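Cable routing on the arm, second attempt

The arm faulted on joint five again in March, and the log put the motor current over the limit at the same wrist angle each time. I had been blaming the tuning. The gains were fine. The signal cable to the end effector was binding at the wrist and the controller was reading that as load.

The bench at Drenport is shared, so I do the work in the evening and leave the table set for household tasks: mugs on a tree, plates in a rack, a toaster oven, a drawer unit. The task software is Sevier, which I have been maintaining in one form or another for longer than I meant to. It plans in joint space and knows nothing about cables. Any slack in the loop is invisible to it.

The old routing ran the cable tight along the links with ties at every joint. It looked tidy and used the least length. It also meant that wrist rotation had to be absorbed by a very short free section, and past a certain angle there was none left. The new routing gives the wrist a long loop and fixes the cable lower down. 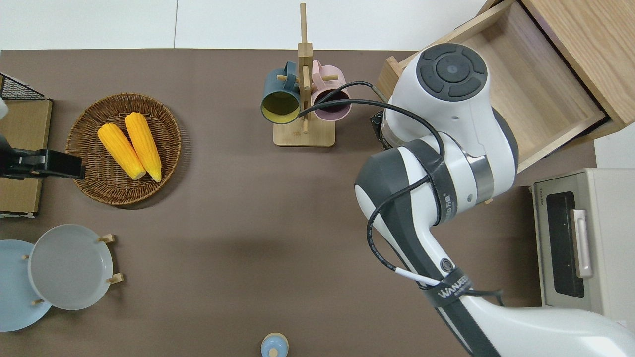
Page last changed: March, 11:40 p.m.

The loop is the black line going over the wrist and down the side of the arm. At this pose it passes in front of the pink mug and meets the rim area of the teal one, and that is the remaining problem. The wrist has the slack it needs, but the slack occupies space the planner believes is free.

Current settings, for anyone running a similar setup:

Free length in the loop: 400 mm
Keep-out margin at the wrist: 123 mm
Controller update rate: 200 Hz

The margin is a cylinder attached to the wrist link in the collision model. It is a crude stand-in for a cable, and it rejects some grasps on the mug tree that would be fine in practice. I tried a chain of small spheres first. It followed the shape better and made planning slow enough to be annoying, so I went back to the cylinder.

The strap on the lower link takes the strain. Ties held well but had to be cut for every change, and I was making a lot of changes. Leave the strap slightly loose until the joint has been jogged through its full range by hand, then tighten it.

Two items are still open. The drawer approach brings the wrist in low over the front edge, and I want a check there for the loop catching on the way out. The other is the connector from Pattinasarany, which has a stiff boot and sets the minimum bend whether I like it or not. A right-angle version would drop the height of the loop. Dikwood lists one, with no lead time given.

Config changes are in the Sevier tree under the cable branch. The old tie positions are kept in the comments.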